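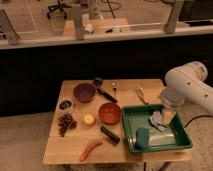 Figure 2. Tabletop with play food, two bowls and a green tray holding a few of the items.

K. Tseng and K. Won
March

4. What counts as "put away"?

Earlier work on tidying tends to treat the finished state as obvious. We doubt that it is. The usual claim, repeated in the Skirholm report and taken over without much argument by Gosling, is that people sort small kitchen things by kind: food with food, tools with tools, cloths with cloths. If so, the contents of any container should tell us what the container is for.

Figure 2 does not sit well with this. The green tray holds a crumpled cloth or paper, a sponge-like block, a flat silvery sheet and a pale yellow wedge that resembles cheese. Three of these might pass as cleaning or wrapping supplies. The wedge would not, unless "kind" is stretched until it covers everything. Meanwhile the grapes and the small yellow fruit lie on the bare wood, and the purple bowl, an obvious home for either, is empty.

One could reply that the table is only half tidied. Perhaps, but a single view cannot settle that, and the reply is too handy – it would rescue the sorting claim from any layout at all. We asked 18 adults to judge a printed copy of the figure. Of these, 11 called the table untidy, four called it "in use" and the rest would not say. Raters who chose the same word often gave opposite grounds for it. Two of them named the spoon as the main fault; another thought the spoon was the one thing in its place.

We are also wary of the Prosico checklist, which scores a surface by how much of it is bare. A bare table with everything heaped in one tray would score well, and we have yet to meet a cook who would thank you for it. In the next section we drop the checklist and ask raters where they would look first for a given object.

Contact: K. Won, Tronov Household Studies. Copyright the authors. Back to top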